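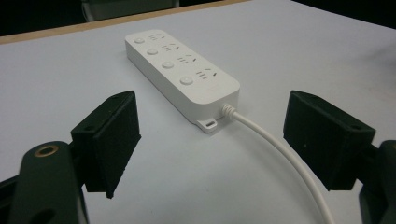
Notas para a apresentação: gelo subsuperficial e depósitos de encosta em crateras lunares
Elaheh Bagheri, grupo Clarnis

Slide 1. Título. Dizer só que os dados são do catálogo Trenness, versão de dezembro.

Slide 2. Amostra. 3418 crateras na região polar sul, das quais 825 têm cobertura altimétrica suficiente. Critério de corte: inclinação média da parede interna acima de 20 graus. Não entrar no detalhe da interpolação; está no slide de reserva.

Slide 3. Classificação. Fluxo granular, deslizamento rotacional, queda de blocos. Os 202 casos ambíguos ficaram fora da regressão. Se perguntarem: a classificação foi feita por dois leitores independentes, com arbitragem.

Slide 4. Mapa. Apontar a assimetria entre paredes voltadas para o polo e para o equador. Pausa.

Slide 5. Modelo térmico Flillumico. Condições de contorno: albedo constante, regolito em duas camadas. Limitação: não trata sombra múltipla. Admitir isso antes das perguntas.

Slide 6. Resultado. A assimetria persiste quando se controla a idade da cratera. Não afirmar presença de gelo; a correlação é compatível também com diferenças de fadiga térmica.

Slide 7. Próximos passos. Repetir com a malha Marti, de resolução superior. Código disponível a pedido.

Reserva A: interpolação. Reserva B: tabela de erros.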